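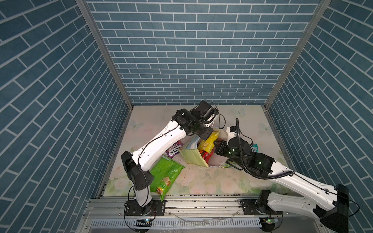 *Both arms over the snack pile*

I'd been putting off a write-up of the Grallik two-arm bench kit until I'd lived with it for a bit, and we've had ours since February, so it's time. Short version: I like it a lot, but don't budget from the price list!

The pair of arms came to £1629, which I thought was a bargain (still do, mostly). Then came the extras. The aluminium rails and corner posts were another £600, and I'd put down £200 for cables, ducting and little boards, which went in no time. If you're filling in a purchase form, give cabling its own line and be generous with it — every joint seems to want a lead going somewhere, and you'll want spare clips too.
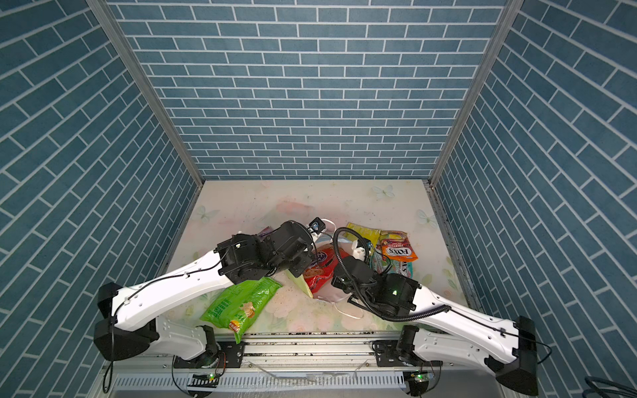
Kieran Cronin asked me whether one arm would have done. For picking up single packets, probably. For anything with a bag in it I'd pay for two again without blinking, and buying the second one later means paying delivery twice from Herau (£32 a go, grr).

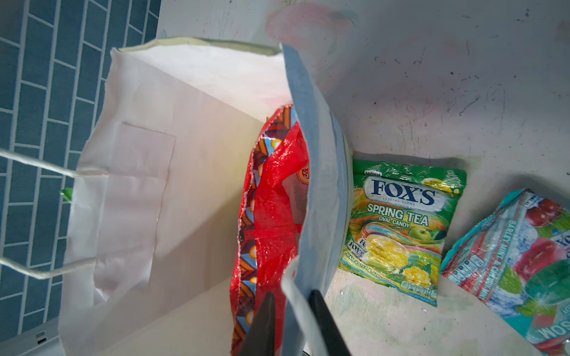
**Nisha Tomar**

Paper carriers are the thing I'd try before spending money on fancier fingers. They fold as soon as you pinch them, and shiny packets are no picnic either. The plain black fingers are good enough for me so far.

My grumbles: the manual is thin, and the printed floor covering marks easily, so order a spare sheet. Four stars. I'd buy it again, with a bigger budget for the boring bits.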